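Come teach our robots to put things in trays (Trokisov, demonstrator roles)

Hi! I'm Rehema Owino and I run the demonstration floor at Trokisov. We're hiring demonstrators for the Plaltero project, and I asked if I could write the ad myself, partly so it wouldn't come out sounding like the last one (Adom still quotes bits of it at lunch).

So, the job. You show a robot arm how to do something, and you do it again, and again, with small changes each time. Sometimes you take hold of the arm and move it through the task yourself. Other times you stand at the controller and drive it from there. Every run gets recorded, the good ones go to the learning team upstairs, and a few days later the arm has a go without you. I've been doing this a good while now and I still come over to watch when that happens.

The tasks right now are mostly sorting and placing. Pick up a part, put it in the right side of a divided tray, back off without bumping the rim. Later on we'll move to cloth, which everybody is a little scared of. Folding a towel is so easy for you and me and such a pain to demonstrate well, you have to slow right down and think about where your own fingers go.

What a shift looks like

Mornings start at 8 with a short warm-up: home the arms, check that the cameras are recording, do a couple of throwaway runs. Then you get your task sheet. It says which object, which starting spots, which arm, and whether you're guiding by hand or working the controller. You work in pairs, one person demonstrating and the other resetting the table and marking each run as keep, redo or toss. Then you swap. Please do swap! People get stubborn about this when they're on a roll and their runs get sloppy without them noticing.

After lunch it's more of the same, plus a bit of time watching playback. I'd call this the part new people skip and shouldn't. When you see your own run from the arm's point of view you find out fast that you blocked the tray the whole time, or wobbled on the way down, or let go too early. Much of what the robot gets to learn from is video, so if the camera couldn't see it, it may as well not have happened.

From the wrist cameras, all in the same space: 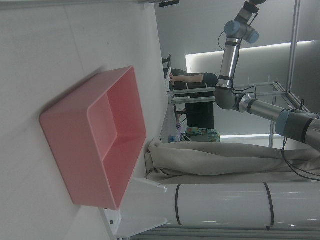
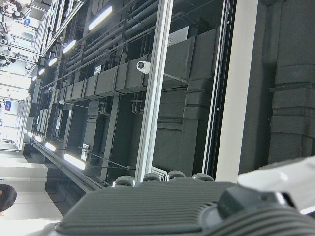
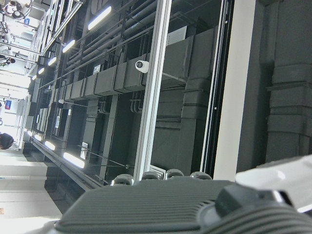

Do I need to know how to program?

Most of our demonstrators don't write any code at all. You'll use a touch screen to start and stop recordings and type short notes, and we teach you everything else in the first week. If you do code and want to poke around in the playback tools, talk to Sharon Kioko, she'll be thrilled to have the company.

Who does well at this

Steady hands help, though I don't mean surgeon steady. We've had good demonstrators who came from hair salons, from a bakery, from a warehouse, from piano teaching. The thing they share is that they can do the same motion for the fortieth time and still be paying attention to it. If you get bored easily and your way of dealing with it is to go faster, you'll be unhappy here, and I'd sooner tell you now.

You should also be okay with saying "that one was bad, toss it." A clumsy run marked as a keep is worse for us than no run. Adhiambo Koech trains all our new people and she is very kind about bad runs and not at all kind about hidden ones.

Some things you'd want to know before applying:

You'll be on your feet for a lot of the day. There are stools, and we can set up a seated controller station if you need one. Just tell us, it doesn't count against you.

The arms move slowly while people are near them, and you'll learn where the stop buttons are before you learn anything else. Closed shoes, hair tied back, no dangly sleeves or lanyards.

The cameras are there to record the arm and the table, but you or your coworkers may end up in the background. You'd sign a consent form covering that. Read it first and ask me about any part you don't like.

Left-handed people, please apply. We have too many right-handed runs.

Pay and hours

It's $28 an hour, training included. Shifts are weekdays only and we don't do nights. The first contract runs from May until the end of the Plaltero tray work, and a good number of people stay on after that for whatever comes next. Sevard, our partner on the cloth side, will also be looking for demonstrators, and time with us counts as experience for them.

There's no quota per person. The team as a whole has a target of 1,000 kept runs for each task, and we get there when we get there. I put that in because the other place I worked, Stubbs, paid by the run and it made everybody rush.

Not sure yet? Do a tryout

If you don't want to commit to a whole contract, sign up for a tryout session. It takes about 2 hours and we pay you for it. You'll guide an arm by hand, then do the same task by remote control, and then sit with Hamisi Okoth and look at your runs. Most people find the remote part really strange at first. You push forward, the arm goes forward, and your brain still wants to lean over the table and look around the gripper. It gets better, usually somewhere before the end of the session, and if it doesn't we may still want you for hand guiding.

How to apply

Use the form on the Trokisov jobs page and pick "Demonstrator, Plaltero." You don't need a cover letter. Do write a few lines in the notes box about something you do with your hands, anything at all: fixing bikes, braiding, frosting cakes, tying flies. Adom Yakubu and I read every one of those. Add which mornings or afternoons you can make, and whether you'd like a tryout first or want to go straight to an interview.

We answer everybody, though it can take me a week or so when we're in the middle of a task. If you haven't heard by then, send the form again with "nudge" in the notes box and I'll go find it.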